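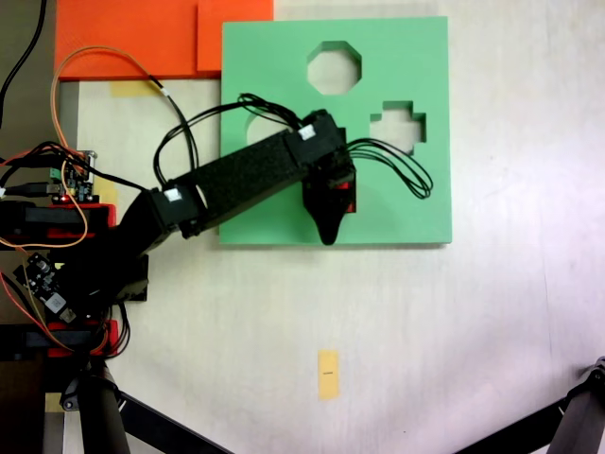

Handling price objections without dropping the price
Speaker notes, October 2019

Slot is 14 mins. Don't read the slides out. Water on the left.

Opening
Say hello, thank Hazem Ait Brahim for the invite (check he's in the room first). Straight into the Altach story, no agenda slide.

Altach: quoted 4000. Buyer said "too dear", nothing else. I said 3000 before he'd finished his coffee. He signed. Then he asked what else I could take off. Pause here, let them groan.

What did I learn about his budget? Nothing. Never asked. Still don't know.

"Too expensive" - what it can mean
Compared to what? Another quote, last year's price, a number in their head.
Could be they can't sign for that much. Ask who can.
Could be a habit. Some buyers say it to everybody, would say it to a window cleaner.
Or they don't see what the extra pays for. My fault, go back to the need.

Ask for hands up: who has had the first one this month? Take one answer, only one, ran over in January becuase of this bit. 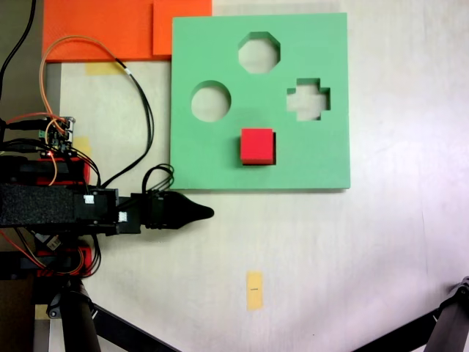 Red cube on the green board.

The question
"What were you expecting to pay?" Then shut up. Count to five in your head. Feels awful. Do it on stage, actually wait, they laugh at four.

If the answer is vague, ask again a different way: "Is it the total, or paying it all at once?" El Idrissi account was this. Total was fine, they wanted it split over 3 invoices. Whole month of emails over nothing.

Trading
Never give, swap. Lower price = something comes out. Training days, faster delivery, the longer support. Or something comes back: earlier payment, longer contract, an intro to the sister company.

Line to say slowly: "I can get to that figure if we leave out X." Let them choose X. Often they keep it and pay. 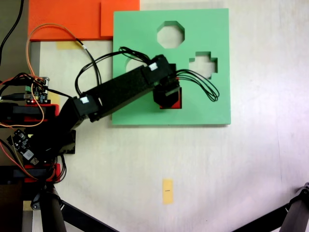
Red cube going to the square hole.

Briltonano example. Keep short!! They wanted Pludeo's price. Pludeo didnt include fitting. Put both quotes side by side on one sheet, no slagging off the other lot. Buyer spotted it herself. Much better than me telling her.

If somebody asks "what if they walk?" - some do. Ring them in a month. Don't send the "just checking in" email, have a reason to ring.

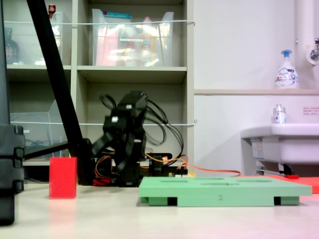
Pairs exercise
Turn to the person next to you. One is buyer, one seller. Buyer can only say "it's too much". Seller gets questions only, no numbers. Swap when I clap.

Walk about, listen for anyone offering a discount. There's always a few. Ask one of them to repeat it for the room, be nice.

Close
Back to Altach. Renewal came up, same buyer, same "too dear". Asked him the question this time. He wanted delivery before stocktake. Price stayed where it was.

Handout is the one page with the questions on it, by the door. Q&A if there's time, otherwise catch me at lunch.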